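Matow Clutter Set, second edition
Bin-picking benchmark kit with grasp-ranking software

Product code: MCS-2
Availability: in stock, ships from September
Supplied by: Costetti

The Matow Clutter Set is a box of 40 household and workshop objects, picked for how badly they behave in a metal bin. It comes with the Fidano grasp ranker, the method it was built to test, and with the complete results, including the ones we would have liked to lose.

Fidano scores candidate grasps from a single depth view and then revises the ranking after every failed attempt. Most rankers will try the same hopeless grasp until someone goes to lunch. Fidano gives up on it after 3 tries and looks for something less embarrassing.
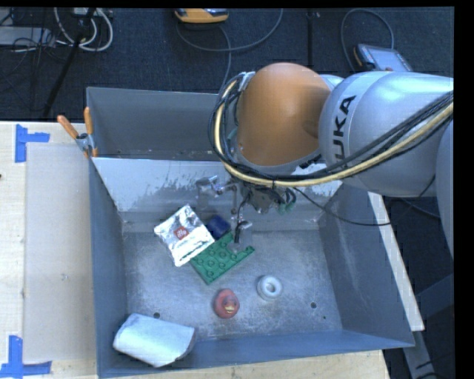 In our own trials the arm cleared 94 percent of the objects placed in the bin, over 186 runs. With revision switched off, the same ranker managed nearly 80. Shiny packaging accounts for most of the remaining failures, and we have stopped taking it personally. Flat items lying against a wall come second. Anything round does fine until it rolls, at which point it becomes a different experiment.

Jintana Srithong, who wrote the revision step, recommends running the layouts in the printed order the first time through. They get harder, and it's easier on morale.

What's in the box
Object set in a lidded crate
Layout cards, laminated
Fidano software license, one workstation
Trial logs and scoring script
Spare objects for the ones that get crushed

What isn't
Arm, gripper, bin, depth sensor, patience

Compatibility
Any six- or seven-axis arm with a two-finger gripper. Suction works, but the published scores don't apply to it, so please don't send us your suction numbers with an exclamation mark.

Also from Costetti
Sriwong bin liner, matte, for labs tired of reflections
First edition layout cards (discontinued, results not comparable)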